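The Year I Finally Read My Building's Maintenance Contract

I have rented out the same old brick duplex for years, and until last November I could not have told you what my maintenance contract covered. I paid the invoice, somebody from Gridex came out when the furnace quit, and I went back to my life. Then the gutters pulled away from the north wall during a windstorm and I got a bill for $2000. Gutters, I was told, were "exterior envelope." I had signed up for "interior systems." Who reads page nine?

So I made a pot of coffee and read the whole thing, all 64 clauses of it (the print is tiny, bring glasses). Some of it was fine. The boiler visit was in there, and so was the drain clearing I'd been paying a different guy to do every spring — that one hurt. But callouts after 6 p.m. were billed at $135 before anyone picked up a wrench, and my tenants love to report a leak at bedtime.

I called three other outfits. Vaner wanted to quote without coming out, so that was a short conversation. Temalis sent a very nice man who spent most of an hour in my crawl space and came up talking about joist hangers with real joy. Benítez, a family shop over by the rail yard, quoted me $243 a month with gutters, roof checks and evening calls all folded in. I went with them! I liked that their list of exclusions fit on half a page, and I liked that the person who answered the phone knew what a sillcock was.

My advice, if you own anything with a roof on it: ask what happens at night, ask who pays for parts, and get the roof and gutters named in writing. Keep a little stash of odds and ends too. Half of what my tenants call about is a loose knob or a dead battery, and I can be over there with a screwdriver before the kettle boils. The new contract started on 1/13/23 and the first visit was for a sticking door, which they planed and rehung while I was still looking for the spare key.

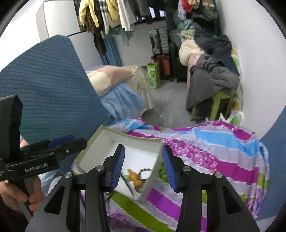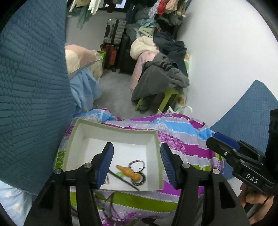

An open box on a bright bedspread, in both photos.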